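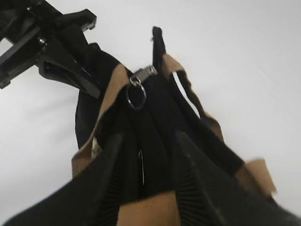 Prise d'un sac en tissu noir à bordures beiges entre deux doigts à faces striées.

Fausse prise (robotique)

Rechercher dans l'encyclopédie OK

La fausse prise, que les gens d'atelier appellent aussi prise menteuse (je préfère de loin ce nom-là !), est un défaut de manipulation dans lequel la commande d'un robot considère un objet comme saisi alors qu'il ne l'est pas, ou qu'il l'est si mal qu'il tombera au premier mouvement un peu vif. On la rencontre surtout avec les objets souples : sacs, trousses, vêtements pliés, sachets, tout ce qui change de forme quand on le serre. Je tiens cet article depuis quelques années et c'est de loin celui pour lequel je reçois le plus de courrier, alors je l'ai repris en entier en octobre, en ajoutant l'affaire de Stotitz que beaucoup réclamaient.

Origine du terme

L'expression vient des lignes de tri. Natalina D'Amico l'emploie dans ses notes de mise en service chez Belladach, où elle distingue la fausse prise « vide » (les doigts se sont refermés sur rien, ou sur eux-mêmes) et la fausse prise « maigre » (les doigts tiennent un pli, un bout de sangle, une étiquette). La distinction est restée. On trouve parfois « prise fantôme » dans les forums, mais le mot sert aussi à un défaut de capteur qui n'a pas grand-chose à voir, et je déconseille de mélanger les deux.

Mécanisme

Une pince à deux doigts sait en général peu de choses : l'écartement de ses doigts et l'effort que demande son moteur. Avec un bloc rigide, cela suffit. Les doigts s'arrêtent à une largeur connue, l'effort monte d'un coup, la commande déclare la prise et on passe à la suite. Avec un sac, tout devient mou, y compris les certitudes du programme : le tissu se tasse, l'effort monte doucement, et la largeur finale dépend du nombre d'épaisseurs coincées. Un pli double et un coin de doublure peuvent donner le même signal qu'une bonne poignée de tissu.

Les faces striées aident un peu, car les rainures mordent dans la toile et freinent le glissement. Mais elles ont leur mauvais côté - une strie accroche volontiers un fil, une étiquette ou le bord d'une bordure cousue, et le robot repart tout content avec trois fois rien au bout des doigts. J'ajoute les fermetures à glissière et les anneaux métalliques, qui sont durs au milieu du mou : quand un doigt tombe dessus, l'effort grimpe très vite et la commande croit à une prise franche. 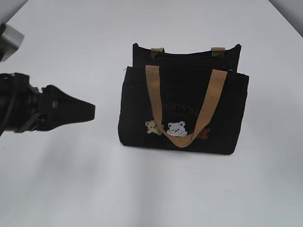 Les poignées sont le grand classique de la fausse prise maigre, et je leur consacre volontiers plus de place qu'elles n'en ont dans les manuels. Une anse semble faite pour être attrapée, donc on programme le robot pour viser l'anse, et c'est là que les ennuis commencent. Prenez un cabas noir posé debout, comme celui-ci : la sangle beige de devant retombe en U sur la face du sac, bien visible, bien tentante, mais plaquée contre les broderies, et à l'arrière il ne dépasse que deux courts morceaux de sangle repliés sur le bord. Un doigt qui descend sur la sangle de devant a toutes les chances de pincer aussi le tissu derrière, ou de passer à côté de l'un comme de l'autre. Pour ce genre de sac je conseille toujours de viser le bord supérieur du corps, quitte à prendre un peu de doublure avec, et de laisser les anses tranquilles.

L'incident de Stotitz

Le cas le mieux documenté reste celui du centre de tri de bagagerie de Stotitz, équipé par Belladach de pinces Judeck. Le robot prenait des sacs souples sur une table de dépose et les accrochait à un convoyeur aérien. Un matin, peu après 6 h, un sac lâché en plein transfert est tombé dans la zone de passage, de l'autre côté de l'écran de protection (l'écran s'arrêtait plus bas que la trajectoire, ce que tout le monde avait validé sur plan). Pas de blessé. L'opératrice de l'équipe du matin s'était écartée pour aller chercher un chariot, et la cellule, elle, a poursuivi son cycle jusqu'au convoyeur et déposé consciencieusement du vide sur un crochet.

Liliana Guerra, du bureau Benedetti, a été chargée de l'analyse. Elle a fait rejouer 935 prises sur la même cellule, avec les mêmes sacs, et en a classé 203 comme fausses prises, parmi lesquelles 159 avaient été déclarées bonnes par la commande. C'est ce dernier chiffre qui fait froid dans le dos ! Une pince qui rate et le dit, on s'en arrange très bien : elle recommence. Son rapport pointe le seuil d'effort, réglé à l'origine sur des boîtes en carton et jamais repris quand le client est passé aux sacs. Il signale aussi que la vérification avait lieu une seule fois, à la fermeture des doigts, et plus du tout pendant le levage.

Détection

Plusieurs méthodes coexistent, et à mon goût on a tort de les opposer :

- la pesée au poignet, après un petit levage de quelques centimètres. Simple, mais capricieuse avec les sacs vides, qui ne pèsent presque rien ;
- la secousse, un aller-retour bref au-dessus de la table avant le transfert. Très efficace, très laide à regarder ;
- la caméra de poignet, qui voit les doigts et ce qu'ils serrent. Le tissu noir entre des doigts noirs lui donne du fil à retordre, et les mouvements rapides brouillent tout ;
- la caméra fixe, placée sur le côté ou en hauteur, qui vérifie que l'objet a bien quitté la table.

À Stotitz, on a retenu la pesée et la caméra fixe, avec arrêt de la cellule en cas de désaccord entre les deux. La cadence en a pris un coup, il y a eu des grincements de dents, et puis l'écran de protection a été rehaussé aussi.

Aspects de sécurité

Une fausse prise est d'abord une chute d'objet en puissance, et l'analyse de risques devrait la traiter comme telle : quelle hauteur, quelle vitesse, qui passe dessous. On oublie souvent la boucle ou la sangle qui traîne. Un sac tenu par un pli se balance, son anse peut se prendre dans un bâti, et l'effort part alors dans une direction que personne n'avait prévue. Je recommande aussi de se méfier de la reprise manuelle. Quelqu'un voit le sac pendre de travers, tend la main pour le remettre droit, et le bras redémarre. La consigne tient en une ligne - on arrête la cellule, on attend l'arrêt complet, on touche ensuite.

Voir aussi : Glissement (préhension) ; Objet déformable ; Seuil d'effort ; Pince parallèle

203 partages | 2 commentaires

Contact - © Tous droits réservés - Retour en haut de page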